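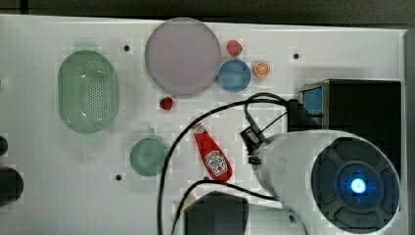 Plastic colander gone sticky - how to clean?

Branislav Bartoš
Had mine for years, oval plastic one. Outside feels tacky even after washing up. Tried 100 drops of Fairy, no luck. Bin it?

Jumby
Old grease probably. Bicarb paste, leave it 40 minutes, then an old toothbrush round teh holes. Rinse well. Worked on mine.

Hekeva
Dishwasher, top shelf.

Vaněk
Not if it's thin plastic, mine warped. Do what Jumby said but warm water only. Still tacky after two goes - plastic is breaking down, get a metal one. Mine was 9 quid.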